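Home | Results | Tee Times | Members | Archive

The Wednesday Bag
Dec 8, 2021

So, the winter purse! Bastian Strobel took the Tisberg Open on the weekend by 2 shots and walked off with $395, which I'm told is the most anyone has won in our little series (it certainly beats the sleeve of balls I got in June for finishing ninth). He was three back at the turn and then just stopped missing putts.

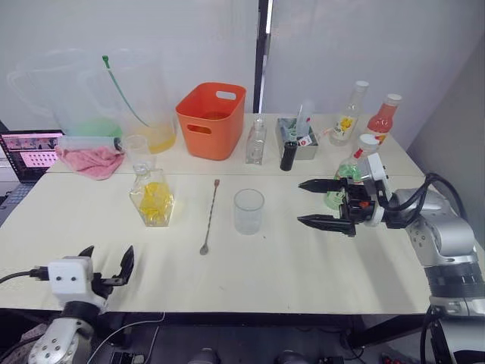

A pitcher with green liquid and a taller container of yellow, with a green straw.

I was in the group behind and had a great view of his second shot into 18 – a 5-iron, over the bunker, to maybe ten feet. I laid up from nearly the same spot and still made six, so you can guess how I felt about that. He says he's putting the money toward a new driver, and his old one is up for grabs if you swing fast enough to use it.
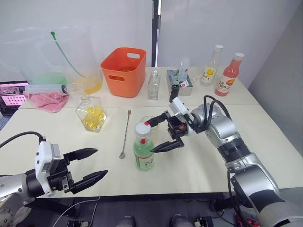 Next up is the Zedside pairs, and the format has changed again. It's 9 holes of better ball, then 9 of alternate shot, and the purse gets split three ways down the board instead of winner takes all. I like it! Last year half the field had nothing to play for by lunch. Saavedra pairs is still on the calendar after that, but we don't have tee times yet.
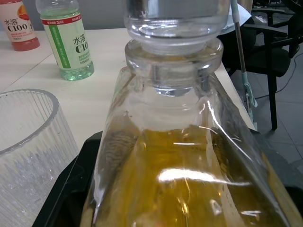

Golden-yellow liquid in a big clear glass bottle.

Entries for Zedside go to the usual email, and please name your partner when you sign up. I'm still looking for one, by the way.

4 comments | 11 shares

Contact us | Back to top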